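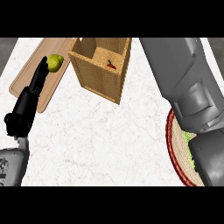
Grip strength is the first thing we measure in this unit, and the thing people most often measure badly. The reading depends on the position of the shoulder, elbow and wrist, on the width of the handle, and on what you say to the person while they squeeze. For the home tasks later in the unit we move from the dynamometer to the kitchen, and a wooden cutting board lying flat on a table, like the light brown one with the groove near its border, is as good a piece of test equipment as most things in the cupboard. Bring one if you have one. Joubert handles will be given out in the practical.

Unit 4: Hand and forearm – assessment and early loading

Handout prepared by Ylva Nordin, with changes to the case notes by Jarlath Fitzgerald. Read before the practical. The anatomy is not repeated here; go back to the Unit 2 handout if you can't name the wrist extensors and say where they start.

Standard position for grip testing

Seated, feet on the floor, back supported. Shoulder by the side, elbow bent to a right angle, forearm in mid-position (thumb up). Wrist slightly extended. The tester supports the weight of the dynamometer lightly from underneath but doesn't hold it still.

Start with the second handle setting. If the person has very small or very large hands, change it and write down what you changed it to. A result without a handle setting can't be compared with the next one.

Three tries on each side, swapping sides between tries. Use the same words each time: "Squeeze as hard as you can, keep going, and relax." Record all three and work from the mean. Stop if there is sharp pain and record that instead of a number.

Do not test in the first weeks after a fracture or tendon repair unless the surgeon's instructions allow it. This came up twice in last year's practical exam and cost people marks.

Reading the result

A single figure tells you very little. Compare it with the other hand first. The dominant hand is often a little stronger, but in left-handed people the gap can be small or missing, so don't assume a loss from a small difference. Then compare with the person's own earlier figures, and only then with published tables for age and sex.

Look at the spread as well. If the three tries are far apart, ask about pain and fatigue, check the seating, and repeat after a rest. Uneven tries do not prove that someone isn't trying. Please leave phrases like "poor effort" out of your notes.

Kitchen tasks

Once the person can close the hand against light resistance without pain afterwards, start adding tasks. The order we teach is:

Wiping a flat surface with a folded cloth, palm down, elbow moving.
Steadying a board with the weaker hand while the other hand cuts something soft.
Lifting the board with both hands, then turning it over.
Opening a jar that has already been loosened.
Carrying a part-filled pan with two hands.

Each task has a grip, a wrist position and a load. Write down all three. Students tend to write the name of the task and nothing else, and then the next therapist can't tell whether it has been made harder. Thick handles usually ask less of the fingers than thin ones, and a damp cloth under the board stops it sliding – useful early on, and something to take away later as a progression.

Case for discussion

The person is a school cook, right-handed, with outer elbow pain on the right that began in August. Pain comes on with lifting trays and wringing cloths. Grip on the right is reduced with the elbow straight and close to the left side with the elbow bent. Neck movements are full and don't bring on the pain.

Work through these before the session. Which finding points you towards the wrist extensors? Which kitchen task would you try first, and with the elbow in what position? What would you ask about her working day? Maya Sfeir's group presents first, then Waldemar Borkowska's.

Equipment and room

We are in the Clakton room, 10 am start. Putty is in the drawer under the sink, soft colours at the front. Wash your hands before using it. The Garkiler wrist supports go back in their bags by size.

Reading: chapter 5 of the course text, and the sheet on tendon loading by Nokuthula Sithole. Page 121 has the table of handle settings.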